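Stop teaching your robot arm to play chess

I have a grumble, and it's been building since February, when I started spending my evenings at the shared workshop in Steroscombe trying to get a pair of arms to do something useful on a tabletop. The grumble is about what people choose to do first. Everybody wants chess. Or they want it to pour a drink, or draw a portrait of their dog (we have had the dog portrait, and it was a very nice dog). I think the first job you give a home-built arm should be the dullest bit of tidying you can find, and I think you should stick at it for far longer than seems sensible.

I didn't come to this by being wise. My own first plan was chess too. I'd bought a weighted set and everything. Then Kazimír Sýkora, who has been building things in that workshop since before it had proper heating, asked me what I thought chess would teach me about gripping. I said precision. He said it would teach me about chess pieces, and went off to find his tea.

He had a point, and it annoyed me for a week. A chess piece is a lovely thing for a gripper. It's stiff, it stands up by itself, it sits in a square whose position you already know. You can write the whole job as a list of coordinates and never look at the table at all. And you'll come away thinking you have built something clever, when what you've got is a very slow machine for visiting places you told it about.

Now try a bag. Any bag of anything! A bag has no proper shape. It has a top edge if you're lucky, and the edge folds over, and the shiny plastic throws the light back at your camera so that one end looks like a different object from the other. Put one bag on top of another of the same kind and the software has to decide where the first stops and the second begins, and mine was dreadful at that for weeks. I logged 553 attempts on Vrabec (that's my control program, named after a sparrow because it pecks) before I'd have let anyone watch. I'm a bit proud of that number and a bit embarrassed by it.
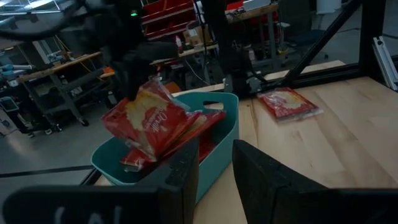

The usual answer to all this is that soft packets are an advanced topic and beginners ought to start with blocks. I've heard it from good people and I still think it's wrong. Blocks let you put off every question that matters. How hard do I squeeze? How do I know I've got hold of it? What do I do if it swings when I lift? With blocks you can squeeze as hard as the motors allow and call it done, and then you have to unlearn that, and unlearning is slower than learning, at least at my age.

There's a money argument as well, and I do have sympathy with it. My arms are the Limix design with my own fingers bolted on, and I spent 38 pounds on rubber sheet and bits of foam before I stopped fiddling with the pads. None of it made as much difference as moving the approach angle, which cost me nothing. I'd never have found that with a rook. A rook doesn't care what angle you come in at.

What I like most, though, is that dull jobs keep you modest. If the chess arm knocks over a pawn, everyone laughs and you set it up again, it's all part of the show. If your arm can't put shopping in a tub, well, a toddler can put shopping in a tub, and you can't dress it up. You have to go and look at why. I've learnt more from standing with my arms folded next to a failed lift at nine in the evening than from any of the videos.

I went over to the open day at Ballunholm in the spring and counted three chess robots on the one row of tables. Three! All beautifully made, too — somebody had turned the gripper pads out of brass, and I was properly jealous. I asked one of the builders what it would do with a crisp packet. He laughed and said it had never met one.

I don't want to be the miserable one in the corner. If chess is what gets you soldering, go and solder. But have a bag of something on the bench next to the board, and once the opening moves work, point the arm at the bag and see how you get on. Give it a month. Kazimír reckons two, and he has the irritating habit of being right about that sort of thing, so perhaps plan for two and bring a flask.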